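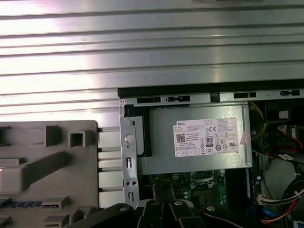

Wrist view over the open desktop chassis, with the Dell power supply in the middle and the gripper along the bottom.

Zininon Bench Cell: notes from the Vumgate open day

Zininon sells a single-arm cell for taking apart office desktops. It is aimed at refurbishers who handle mixed stock and want the power supplies, memory and drives out in a condition fit for resale. The firm ran it for visitors at its Vumgate workshop in April, and I spent most of an afternoon beside it. This review covers what was shown on the day. I have not had a cell on my own bench.

What is supplied

The cell comes as a table, an arm, a two-stage gripper, a wrist camera and a control cabinet that fits underneath. The screwdriving head is a separate item made by Plallo and is fitted through a tool changer. The table is bolted to the floor and needs a level surface. Allow 695 mm of clear space on the operator's side for the guard door to swing; our own aisle would not take it without moving a rack.

The camera sits close to the fingers and looks straight past them. This gives a good view of the part about to be gripped and a poor view of anything behind the fingers themselves. Jocelyn Boychuk, who ran the demonstration, had the wrist feed on a monitor at the end of the table. It was the most useful thing in the room. Labels large enough to read by eye were readable on the feed; the smaller regulatory print was not, and the software does not try to use it. It identifies a power supply by outline and confirms it by the maker's name.

Glare is a weakness. Bare ribbed metal throws back a lot of light under the standard lamps, and on the feed the brightest areas go to plain white. Zininon offers a diffuser as an extra. In my view it should be in the box.

The cycle

An operator opens the case by hand and puts it on the table. The cell then makes a survey pass, marks what it recognises and waits for approval on the screen. Approval can be switched off for known models. The order of work after that is fixed in a recipe: cables first, then the power supply, then memory.

Cables are the slow part. A desktop of this type has leads running down beside the supply in several colours, some with their plugs partly hidden, and the arm approaches each plug from above. Flat multi-pin connectors with a latch on the near side gave little trouble. Latches on the far side were referred back to the operator, who unplugged them and pressed resume. Boychuk was open about this and put the limit down to finger width. Narrower fingers are on the price list but lower the gripping force, so the supply would have to be lifted with the other set.

The power supply lift itself was neat. The fingers close on the casing, pause, take up a small load and check for resistance before moving. On one run a lead had been left attached and the arm stopped at the check, with nothing bent. I would want to see that repeated many times before trusting it with good boards.

Figures

Zininon quotes 71 units per shift with one operator tending 2 cells. I could not test this. The demonstration included a good deal of stopping and talking, and any rate taken from it would be meaningless. The finger pads are rated for 1,000 lifts and are held on by screws, so changing them is a quick bench job.

Compared with the Charbonneau

We have used a Charbonneau station for similar work. It is a simpler machine — fixed overhead camera, no tool changer — and it needs the chassis in a jig. The Zininon cell accepts a case placed more or less squarely on the table, which saves time on every unit. The Charbonneau is easier to clean and has fewer cables of its own to wear out. Its recipe editor is also better. Zininon's keeps the force limits on a different page from the motion they apply to, and I saw the wrong page opened more than once.

Noise was low enough to talk over. Emergency stops are fitted at both ends of the table and within easy reach.

Verdict

Good sensing at the wrist, sensible force checks, weak on far-side latches. Suitable for a shop with long runs of similar desktops and someone always nearby. For small mixed batches I would stay with hand tools for the cables and look again when the fingers have been revised. Ask for the diffuser to be included in the quote, and measure the door swing before ordering.

Contact | Copyright, all rights reserved | Back to top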